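# Unit 6: Carrier bags, baskets and unpacking the shop

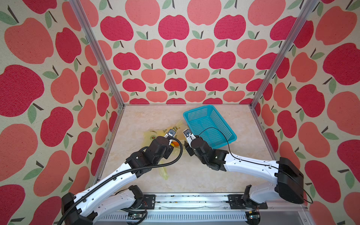

## 6.1 Scope

This unit covers the transfer of loose produce from a soft carrier into a rigid, open container. It follows Unit 5 (shelf layout) and is assumed knowledge for the practical at Runthorpe. Read sections 6.2 to 6.4 before the session. Section 6.6 is to be handed in.

Terms used:

- **Carrier**: any thin flexible bag without a frame. Takes its shape from its contents.
- **Basket**: a rigid container with an open top and perforated or slatted sides.
- **Opening**: the edge through which goods pass. In a carrier it moves; in a basket it is fixed.
- **Residue**: anything left in the carrier when the worker believes it to be empty.

## 6.2 Behaviour of thin plastic

A thin bag set down on a smooth surface spreads until its folds support one another. A single small item gives it almost no structure. The opening may then lie flat, face downwards or be hidden inside a fold, and it must be found before anything is taken out.

Translucent film helps in one respect: a strongly coloured item, such as an orange carrot or a red apple, can often be made out through one layer. Through three or four layers the colour weakens and the outline is lost. Printed areas are worse again. A printed patch in green or brown can be mistaken for leaves or stalks, and students regularly reach for it.

Film also clings. An item lifted quickly through the opening tends to bring the bag with it. Hold the bag down near the item with one hand and lift with the other.

## 6.3 Position of the basket

Place the basket beside the carrier, on the side of the hand that does the lifting. Leave a gap of one hand's width. With no gap, the film creeps over the rim and covers the opening.

A basket standing at an angle to the worker is acceptable provided the whole opening can be reached. Squaring it up costs time and gains little for small goods. For long goods (leeks, celery, baguettes) turn the basket so that its long side lies in the direction of travel.

Perforated sides let air through and allow the lower layers to be checked without lifting the upper ones. Small square holes will retain peas in the pod and most soft fruit. They won't retain soil, so root vegetables should be brushed first.

## 6.4 Procedure

1. Locate the opening of the carrier. If it can't be seen, pinch the top layer and raise it slightly.
2. Fold the edge back once to keep the opening in place.
3. Remove heavy and hard goods first and place them at the bottom of the basket.
4. Place soft goods on top. Do not drop them from above the rim.
5. Raise the carrier by its closed end and check for residue.
6. Flatten the carrier, press out the air and fold it in thirds lengthwise.
7. Store folded carriers upright in the drawer, not in the basket.

Steps 5 and 6 are often merged. They are assessed separately.

## 6.5 Common faults

| Fault | Usual cause | Correction |
|---|---|---|
| Item caught in film | Lifted through a fold | Repeat step 1 |
| Basket slides | Smooth surface, light load | Steady the rim |
| Residue in bag | Step 5 omitted | Lift by closed end |
| Bruised fruit | Hard goods placed last | Reverse the order |

Kiều Quan's notes from the July session treat a sliding basket as a fault of the surface. For marking purposes it is a fault of handling. A polished or stone-effect top is normal in a kitchen and the worker is expected to allow for it.

## 6.6 Written work

Maximum 660 words. Describe the unpacking of one carrier in your own kitchen, giving the order in which the goods were removed and the reason for any departure from 6.4. Include a sketch of the starting layout with the opening of the carrier marked. Submit to Trinh Phùng by 26 November 2022.

Work over the limit is returned unmarked. The pass mark is 60.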